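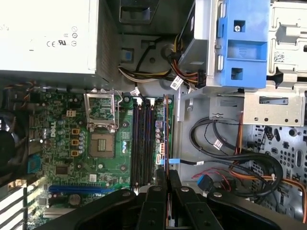

Computador Dell aberto, com a fonte de alimentação e a placa-mãe à vista.

Perguntas frequentes - Encontro de Fãs de Ficção Científica de Harordale

Quando abrem as inscrições?
Em novembro, na página do encontro. Há 1.000 lugares no auditório principal e a venda termina quando esgotarem.

Quanto custa o bilhete?
O passe de um dia custa 17 euros e o passe completo 39 euros. Crianças com menos de seis anos não pagam.

O passe dá acesso à estreia de Midness?
Só o passe completo. A conversa com o elenco dura cerca de 30 minutos e segue-se à projeção.
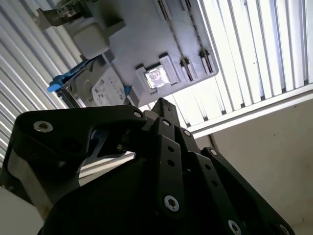

Garra robótica preta e componente cinzento de computador

Posso pedir autógrafos?
Sim, na sala Nesdale. Cada pessoa pode levar dois objetos para assinar. As fotografias com os convidados são pagas à parte.

Posso levar adereços?
Sim, desde que não tenham lâminas nem disparem nada. São vistos à entrada - peças muito grandes ficam no bengaleiro.

Como proponho um painel?
Envie título e resumo a Sanaa Soliman, pelo formulário de contacto, até 25 dez 2020. As propostas recebidas depois ficam para a edição seguinte.

Os painéis são gravados?
Os do auditório principal, sim. Os da sala Pētersons não.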